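Skip to content. We use cookies to keep this site running and to remember your settings. Accept / Manage preferences

FOR IMMEDIATE RELEASE

New book on rest and limits, "Enough Daylight," comes out this June from Kernside Press

GRITDALE - Hi, friends! I was told a press release should be written in the third person, and I tried, and it sounded like my own obituary. So I'm writing this one as me. My new book, Enough Daylight, comes out in June from the good people at Kernside Press, and I'm so happy to finally get to talk about it.

The book is about keeping a Sabbath when you are bad at keeping a Sabbath. I am very bad at it. I led a church staff for years, preached on rest every fall, and answered email under the table while my own family said grace. Then one winter I lost my voice for a month and had to sit in the back pew and let other people sing. Most of the first chapter comes out of that month (the rest of it is about soup).

I wrote it for people who love God, love their work and feel vaguely guilty about both. Parents of small kids, shift workers, pastors, folks taking care of a mom or dad. A lot of books on this subject seem to assume you have a free weekend and a porch. I didn't want to do that to anybody.

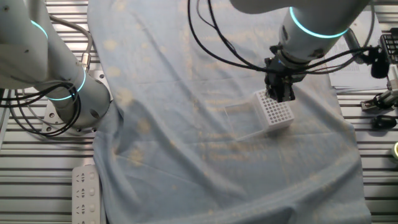

Marciniak read an early draft and told me the chapter on shift work was the first thing on Sabbath that hadn't made a night nurse feel like a second-class Christian. I taped that note over my desk. It's also why that chapter got longer, and why the one on Hebrew verbs got a whole lot shorter!

Before I started writing, I put a short survey in my newsletter asking what keeps you from resting. I figured I'd hear from my cousins. We got 2,811 replies, and I read every one of them over a very long Lent. Money came up a lot, and so did phones, but the answer that stuck with me was fear - fear that if we stopped, people would find out they could get along fine without us. That one is mine, too, and it gets two chapters.

Each chapter closes with a psalm, a short prayer and one small thing to try that week. Some 30 churches tried the material in their small groups last year, and their questions are all through the book. They pushed back on me plenty, especially about kids' sports, and I left the pushback in.

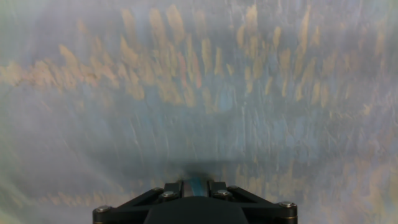 Do you need to pick one whole day of the week to use this book?

Start with two hours. That's where I started, with the phone in a drawer, and the book builds up slowly from there. If your schedule never gives you a full day, chapter 6 is written for you.

We're having a launch evening at Elenero Chapel in Gritdale at 7 p.m., with a reading, some singing and pie. It's free and kids are welcome (mine will be the loud ones). Enough Daylight will be in paperback and e-book, with a leader's guide for groups. Reviewers and podcast hosts can ask for an advance copy through the Kernside Press office.

Comments (3)

pewtwelve
Our group was one of the ones that tried this. We argued about soccer for an entire evening and I still don't think you're right, but I ordered a copy.

Night Shift Mama
Crying a little at that bit about second-class Christians. Will there be an audio version? I do most of my reading in the car.

R. in Gritdale
What kind of pie?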